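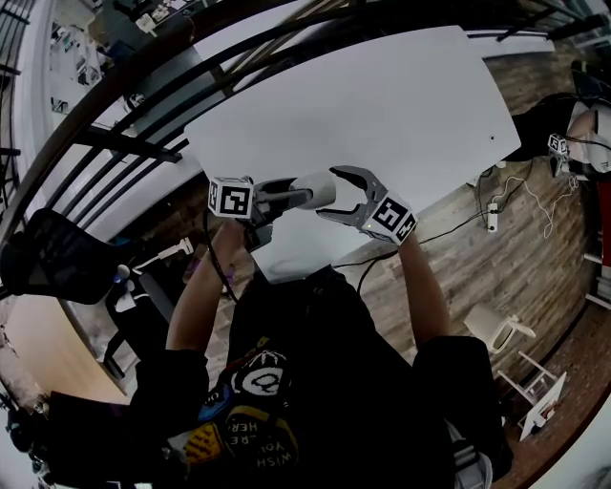
Search this site Go
December – by Armindo Prata

A robot gripper is a hand with no arm. At the Jevberg open day, visitors can hold one and work it themselves. It has two curved fingers. They open wide, then close on an object.

White cubes with black patterns are fixed to the gripper. A camera reads the patterns, and a computer works out where the gripper is – and which way it points – 60 times a second.

Each turn lasts 9 minutes. Children under 9 need an adult with them.

Last updated: December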